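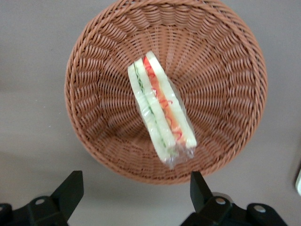 Clomico Round Bread Basket: Do You Need One?

Reviewed 3/29/20 by Wen-hsiung Mak
Filed under: Table and Serving

I'll say up front that I don't trust baskets. I've bought three kinds over the years, and every one of them ended up in a cupboard with dead batteries and takeout menus in it. So when Chih-ming Kong, who edits this section, handed me the Clomico round and asked for a fair write-up, I told him he'd get one but he might not like it.

Looks

It's a nice color, I'll give it that. Clomico calls it Clay. To me it's the brown of a flower pot, and it goes more orange when the light hits it. The edge is a thick braid, a shade lighter than the rest, and that's the best part of the whole thing. It gives you something to grab. My old Goltside had a thin wire edge wrapped in raffia that came undone in a month.

The strands are flat and tight, and they look synthetic to me. The tag says "natural-inspired weave," a phrase that commits to nothing. If you want real wicker or seagrass, keep shopping. If you have kids or a leaky jam jar, you may be happier with this.

What fits

The product page shows it heaped with rolls. Fine, anything looks good heaped with rolls. I wanted to know how it does with the stuff people eat on a regular day, so I've mostly been using it for lunch. A wrapped sandwich pack, the two-portion kind with something green in one half and something orange-red in the other, stands up on its edge in there with the cut side facing you. You can see what you're getting without picking it up. On a plate those packs lie flat and you have to turn them over to find out.

The sides slope in, though, and the flat part at the bottom is smaller than you'd guess from the rim. Round fruit rolls to the middle and piles up. A long loaf won't sit right at all. I tried a baguette cut in half and it looked silly.

Cleaning

Crumbs are my main complaint. The walls have ridges running down to the floor like spokes, and every one of them is a little gutter. Turning it over and smacking the bottom gets most of it. The rest took a dry pastry brush and more patience than I have. The instructions say to wipe with a damp cloth and not to soak. I ran it under the tap anyway and it held its shape. Don't take that as advice.

Line it with a napkin if you're serving anything flaky. Then you've covered up the weave you paid for, but there you go.

How it's holding up

Six weeks on the kitchen table, used most days. No loose ends in the braid. It wobbled a bit when it was new and still does. The Firkitz one my sister has sits flatter, but it's an ugly gray and costs 2 dollars more.

The score

The Lau store site has 1038 ratings for this basket, nearly 400 of them five stars with no words attached. I don't put much weight on those. I'd call it a decent basket with an oversold description. Buy it for the rim and the color, for packaged lunches, napkins, small rolls. Skip it if you bake long loaves or hate picking out crumbs.

Mine hasn't gone into the cupboard yet. I'll check back in July.

Rating: 6 out of 10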